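Workshop notebook, January, getting on for four in the afternoon

A good long session on the charity supper this morning, and I want to get it down before it slips away. We have 54 bowls promised so far against the 123 we'd like on the tables, and Brosivau have said they'll fire another batch for us if we get them over by the end of the month. The kiln shelf takes 8 of the wide ones at a go, so please (whoever is packing) put the small ones round the edges and don't try to be clever with stacking!

The Farnuvell glaze came out lovely and even on the test tiles, a bit greener than last year - I rather like it, though I know opinion is divided. 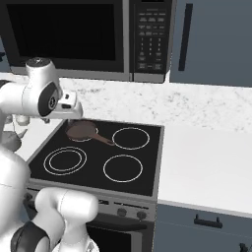
Musix have offered us a trio for the first hour, which is ever so kind of them, and all they ask is a corner near a socket and a bite to eat afterwards. I've said yes on everyone's behalf and hope that's all right. Last year's supper brought in nearly 800 pounds for the night shelter, and I'd dearly love to beat it.

Still to do: ring Ó Néill about the hall chairs, write out the bid sheets, find the box of little easels - I'm fairly sure it went under the wedging bench after the open day, behind the bags of grog.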